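分类：工具配件 > 手动螺丝刀 ｜ 标签：拆机、台式机、旧电脑、用后感

Brummont这套二十四个批头的螺丝刀，我用了两个多月，一直说要写一写，拖到现在。四月份下的单，本来只是想换掉抽屉里那把十字口已经磨圆了的老螺丝刀，结果这段时间手边的旧台式机一台接一台，它几乎天天都在桌上，好的坏的都碰见了，够写一篇长的了。

先交代一下我平时拆什么：主要是办公室淘汰下来的塔式机，侧板一掀，放倒了干活。笔记本和手机我很少碰，所以下面说的全是围着台式机机箱转的体会，修手机的朋友看个热闹就行。

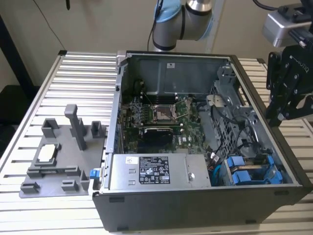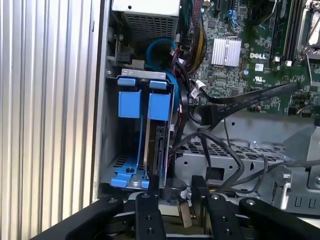

这类品牌整机我一直挺喜欢拆的。机箱里凡是希望你动手的地方，都给你弄成蓝色，硬盘托架是蓝的，卡扣是蓝的，一眼看过去就知道手该往哪儿放。头一回拆这种机器的人，顺着蓝色摸过去，大半个硬盘仓就明白了。跟我早年自己攒的那种杂牌机箱比，简直是两个世界，那种箱子每个边都割手，我左手食指上现在还有一道印子！

那有人要问了，都做成卡扣了，还要螺丝刀干嘛？要的要的。电源要螺丝，主板要螺丝，散热器要螺丝，碰到硬盘仓是整个固定在箱体上的，那也得上螺丝刀。卡扣省的是最常换的那几样东西的功夫，你要把一台机器拆到底，最后还是得老老实实一颗一颗拧。而且螺丝的种类还挺杂，粗牙的、细牙的、带弹簧的、六角头中间又带十字槽的，还有偶尔冒出来的梅花头，这也是我最后买了一套而没有单买一把的原因。

说说到手的样子。外盒是一个扁长的塑料盒，深灰色，滑盖，里面一个手柄，一根直的延长杆，一根软的延长杆，剩下就是批头。批头一个一个插在软胶座里，座子上压了字，标着型号。字是压出来的，没有上色，白天看还行，晚上台灯从侧面打过来也还行，就是顶灯直直照下来的时候完全看不清，我得把盒子歪过来找光。后来我拿白色的油漆笔把常用的几个描了一下，描得歪歪扭扭，反正自己认得。这个事情厂家多印一道颜色能费多少钱呢，搞不懂。

滑盖的手感倒是出乎意料地好，推到头有一个轻轻的顿挫，合上以后倒过来抖也不会自己开。我试过把盒子从椅子上碰到地上，盖子没开，批头也都还在位子上。不过角上磕白了一小块，介意的人会介意。

批头是四毫米的小规格，这一点下单之前一定要看清楚。我原来有一盒粗杆的旧批头，想着两边可以混着用，到手一插，晃荡，根本不是一个尺寸。商品页上写是写了，写在很下面，我没翻到。小规格的好处是细，能伸进窄缝里，坏处是遇到真正拧得死的螺丝，你会有点舍不得使劲。后面讲电源那一段会说到这个。

手柄我喜欢。铝的，外面滚了一圈花纹，花纹细，出汗的时候也不打滑，长时间握着掌心不疼。尾巴上有一个会转的帽，食指或者掌心顶住帽子，拇指和中指捻着杆子转，拧长螺丝的时候快得很。旋转帽里面应该是有轴承的，刚到手那几天转起来特别顺，我没事就拿着它在那儿转，家里人嫌我烦。现在稍微涩了一点点，我估计是进灰了，旧机器里的灰什么样大家都懂的，滴一滴轻油又好了。

手柄的长度属于中等偏短，我手不算大，刚刚好。手大的人可能会觉得小指头没处放。Leif Rustad跟我一块儿倒腾这些旧机器，他手就大得多，他用了一下午之后又换回自己那把Holmgren的胖柄螺丝刀了，说捏着这个像捏铅笔。我说铅笔挺好啊，他不同意。所以手柄这一条，能摸到实物的话最好还是先摸一下。

磁性，这个要好好讲讲。批头插进手柄里，手柄底下有磁铁，吸力传到刀尖上，挂一颗机箱的粗牙螺丝稳稳当当，横着拿、往下甩一甩也不掉。主板上的螺丝要从机箱底部提上来，一路经过那么多小元件，掉一颗下去真的会心里一紧，有磁性就踏实很多。可是接上直延长杆以后磁性就弱了一截，粗牙螺丝还挂得住，动作得轻；接软杆以后就基本别指望了，挂上去走到一半，叮，没了。我现在的做法是软杆只用来拧松，取螺丝的时候换回直杆，或者干脆用镊子。

顺便说一句桌子。我喜欢在那种一条一条的铝台面上干活，平整，不怕划，机箱压上去也不晃。麻烦就麻烦在铝不吸磁，小螺丝一放就滚，滚进缝里你就慢慢抠吧。我后来添了一张Prirnora的磁性螺丝垫，硬板子那种，表面可以写字，拆下来的螺丝按位置摆上去，旁边写一个“主板”“电源”，装回去的时候省了太多事。这张垫子跟Brummont这套放在一起用很合适，单独拿出来讲也值得买，就是写字那一面擦久了会留一层灰影，湿布也擦不干净。还有，硬盘别往磁垫上面搁，这个大家应该都知道，我还是多啰嗦一句。

下面按拆的顺序一样一样讲。

开侧板。有的机器是拉手，有的是后面的手拧螺丝，手拧螺丝上一任主人要是用工具拧过，那你用手是绝对拧不开的。这时候拿大号十字，一下就松。Brummont的大号十字批头咬得很紧，刀尖的角度做得准，插进去几乎没有虚位。我对一套螺丝刀好不好的判断，九成就看这一个批头，它做好了，别的差点我也认。两个多月下来，这个批头的尖还是完整的，四个棱边用指甲刮过去能感觉到比新的时候钝了一些，咬合没受影响。

硬盘。带蓝色托架的基本不用工具，捏住卡扣往外抽。拆之前先把线拔了，SATA线的插头有的带小弹片，要按着弹片拔，直接扯线是不行的，扯坏过一根我就记住了。旧塑料会变脆，这个事情跟螺丝刀无关，不过我还是想提醒一下，托架两边要一起用力，慢一点，听见咔的一声先停下来看看是开了还是断了。天冷的时候更要当心，我会把机器先在屋里放一阵子再动。

散热器。这里是直延长杆的主场。大块头的散热器，固定螺丝往往藏在鳍片旁边的深坑里，手柄本身太粗下不去，接上直杆就正好。带弹簧的螺丝要对角着松，每颗转一点，换对面那颗，再转一点，别一口气把一颗拧到底，不然另一边翘起来，底下的硅脂又粘着，一使劲容易把东西带歪。旋转帽在这里特别舒服，掌心轻轻压着，弹簧往上顶的那个劲儿能感觉得很清楚。松得差不多了左右轻轻扭一扭散热器再往上提，硅脂干透了的会很黏，别急。

处理器取出来以后，插座那一块就是光着的，这时候我是连螺丝刀都不往那个方向拿的。真的，带磁性的刀尖上要是挂着一颗螺丝，从插座上头过，万一掉下去，那一片细细的触点谁也救不回来。我的规矩是先把原来的塑料保护盖找出来盖上，找不到就找张干净的硬卡纸虚虚地挡着，然后才去拆主板。有点啰嗦，但是我有一块板子就是这么交代掉的，心疼了很久。

主板的螺丝没什么好说的，位置都敞亮，拿大号十字一颗颗来就行。要注意的是先把线都理开，尤其是前面板那一小撮插在针脚上的线，拍张照，拍清楚，装的时候照着插。我以前老觉得自己记得住，没有一次是真的记住的。内存也先拔下来，卡扣往外一掰就弹起来了，拔了以后板子拿着轻，也不容易磕着。

电源。这一段要给Brummont扣分。固定电源的螺丝常年吃着金属板的劲，又在机箱背后，灰大，有时候还有点锈，第一下特别紧。小规格的批头插在手柄里，你使大劲的时候能感觉到杆子在微微地扭，那个感觉不太好，总觉得下一秒要断。断倒是没断，但是有一回实在拧不动，我还是去借了Leif那把胖柄的Holmgren，一拧就开了。粗杆就是粗杆，物理上的事情没法子。如果你拆的都是放了很多年的机器，我建议这一套之外，手边再留一把正经的大号十字，便宜的也行，专门对付这种第一下。松开以后再换回细的，旋转帽一转，很快就下来了。

电源拿下来就拿下来，壳子千万别打开。套装里有好几个批头能开电源壳，能开不等于应该开，里头的电容断了电也可能还存着电，没有专门学过就不要碰。坏了整个换掉就好。

硬盘仓的铁架子。有的是铆死的，有的是螺丝加卡槽，拧掉螺丝之后要往一个方向推一下才能抬起来。这里螺丝的位置常常很刁钻，贴着箱壁，直杆都不好对正，软杆就派上用场了。软杆我原来以为是凑数的，用下来嘛，一个月能用上那么几回，用上的时候是真的感激它。拧松没问题，拧紧别用，你一使劲它自己先拧成麻花了，劲儿到不了刀尖上。弯的角度也别太大，弯大了转起来一顿一顿的。外面那层胶皮现在有一小段起皱，还没破。

梅花头和内六角那几排，用得少，偶尔来一颗梅花头的时候有就是有，没有就是干瞪眼。尺寸给得挺全，我碰到的都能对上。一字的批头我主要拿来撬，这样不对，我知道，可是它薄薄的一片真的很顺手……结果最小的那个一字被我撬弯了一点点，怪我。还有两三种奇形怪状的，三角的、Y字的，一次都没有拿出来过，新得发亮。要是能把这几个换成再来一个大号十字备用，我会更高兴。批头里最容易磨的就是它，偏偏只给一个。

我去问过能不能单买。东西是在Gostness买的，店家回得挺快，说单个批头可以补，要凑着别的一起下单，运费不划算。我想想算了，等真磨坏了再说，到时候顺便看看别家的四毫米批头合不合适，按道理应该是通用的，还没试过，不敢打包票。售后的态度是好的，我第一盒收到的时候软胶座有一格特别紧，批头拔不出来，要用钳子夹，拍了照发过去，他们给寄了一个新的座子，没让我把旧的退回去。旧座子现在放在另外一个盒子里装杂牌批头，也算没浪费。

说到拔批头，这个也是小毛病。新的软胶座普遍都紧，头一个礼拜我的指甲很遭罪，用着用着就松了，现在正好。但是中间那一排我到现在都觉得间距太小，手指头伸进去捏，旁边的会跟着一起起来。戴着手套的时候更难受。我拆旧机器是戴薄手套的，一是灰，二是铁皮边，戴着手套从那一排里面挑一个批头，真的要骂人。我的办法是开工之前先把今天要用的都挑出来，排在磁垫的一角，用完了再一起收回去。

灰。既然讲到灰就多讲两句。先吹再拆，这是我吃了亏才改过来的习惯。以前掀开就拧，灰都糊在螺丝槽里，批头插不到底，一转就滑，滑两下槽就花了。现在是先拿到阳台上，软毛刷加吹气球，把边边角角弄一遍，特别是电源的出风口和散热片，吹的时候风扇用手指抵住别让它转。然后拿牙签把螺丝槽里的灰挑一挑，再上螺丝刀。多花几分钟，滑丝的事情少了太多。螺丝刀再好，刀尖下面垫着一层灰也白搭。

跟我原来用过的比一下。Holmgren那把是单把的，粗杆，有劲，便宜，耐造，缺点就是只有一个头，要换就得换一把，箱子里窄的地方伸不进去。Brummont这套灵活、细巧、手感好，拧起来快，力气上差一口。两样加在一块儿，拆台式机就没有搞不定的了。如果只能留一样，我会留Brummont，然后去跟Leif借另一样，嘿嘿。

有读者可能想问电动的。我试过别人的小电批，拧主板那种长螺丝确实快，可是旧机器的螺丝状态参差得很，哪颗紧哪颗已经有点花了，手上有感觉才知道，电批一按下去就什么都晚了。装回去的时候我更不爱用，塑料托架上的孔和薄铁皮上的孔都经不起它那一下。手动的慢是慢，拧到底那一下轻轻的阻力，手里是清楚的。当然如果你一天要拆一大批，又不打算装回去，那电批肯定是香的，各有各的用法。

装回去的时候还有一个小窍门，粗牙螺丝和细牙螺丝混在一起特别容易拿错，硬往里拧孔就废了。先反着转一点点，感觉到轻轻地往下掉了一下，说明牙对上了，再正着拧。旋转帽顶着做这个动作很舒服，Brummont的手柄够轻，那个“掉一下”的感觉传得很明白，用重手柄的时候就不太容易察觉。细心一点的人会觉得这是个大优点，我就是这么觉得的。

再说说收纳。盒子扁，能直接塞进工具包的侧兜，这个好。盒盖里面有一张尺寸对照表的贴纸，印得挺小，还是英文缩写，翻一翻也够用。贴纸的胶不太行，一个角已经翘起来了，我拿透明胶补了一下。延长杆在盒子里有自己的槽，直杆卡得很牢，软杆有点弹，放回去要按两下，没按好的话滑盖会被顶住推不上，第一次碰到我还以为盖子坏了。

价钱我就不写了，各家促销天天变，写了也是过时的。我的感觉是，比超市里那种透明塑料壳装着的要贵出一截，比专业维修店挂在墙上的又便宜不少，放在中间，东西也对得起中间偏上这个位置。送人也拿得出手，我打算给我表弟也买一套，他最近刚淘了一台旧塔式机要加硬盘，天天发消息问我螺丝刀要买哪种。

给想买的人几句话吧。拆台式机为主，偶尔碰碰路由器、显示器底座这类东西的，可以买，不会后悔。手特别大的，先试握。家里已经有一盒粗规格批头想凑一套用的，看清楚四毫米，别学我。机器都是积年老货的，另外备一把粗的。专门修手机的，这套里头小号的虽然也有，我自己没怎么用过，没法替你拿主意，去看看别人怎么写的。

打分的话，手柄给高分，大号十字给高分，软胶座扣一点，压字不上色再扣一点，大力的时候发虚扣一点，总的我还是很满意。下回想写Prirnora那张垫子，顺便试试它家据说能去掉灰影的清洁棉，如果有人已经用过了，麻烦在下面跟我讲一声，我就先不买了。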